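# Work and Young People in Narley: Report of Our Project

Date: 31 July 2025

## 1. Why we chose this topic

Our group wanted to understand why so many graduates are moving to Narley, a town which ten years ago was known mostly for its railway station. In the job portals it now appears next to much bigger cities. We asked which kinds of employers are hiring and what a newcomer can expect in the first year.

## 2. Method

In March we collected all job advertisements for Narley from two portals. After we removed the repeated ones, 2361 advertisements remained. We sorted them by field, by required experience and by contract type. We also sent a questionnaire to young employees and received 83 answers. The questionnaire had 24 questions, and most of them were about housing, salary and travel to work.

One weakness must be mentioned. The questionnaire was only in English, so people who work in the local language only are probably missing from our results.

## 3. Results

The largest group of advertisements came from office services, such as accounting and customer support. The company Flaro had the most open positions of all employers. It accepts applicants without experience, but the first contract is short and many of our respondents did not like this. Kuusk, which has its offices near the station, advertises less often and asks for a diploma in almost every case. 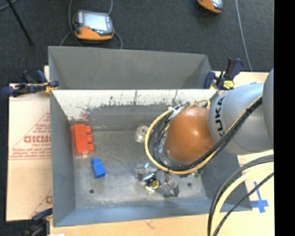 Technical jobs were the second group in our list. Many of them are in Conderitz, the industrial district to the east of the town, where the rents are also lower. The advertisements there ask for electricians, maintenance workers and people who can program machines. A robot arm like the KUKA one in the photo, reaching over a gray bin with its cables hanging in loops, needs a person who understands both the program and the wiring, and this combination was difficult to find according to the texts of the advertisements. Several employers offer paid training for it.

On the question of housing, the answers were less positive. Respondents wrote that they found a job faster than a room. Those who work in Conderitz also complained about the last bus, which leaves before the late shift is finished.

## 4. What we would do differently

We would translate the questionnaire, and we would ask about salary in ranges, as many people left this field empty. It would also be useful to repeat the collection in autumn, when the new graduates start to apply.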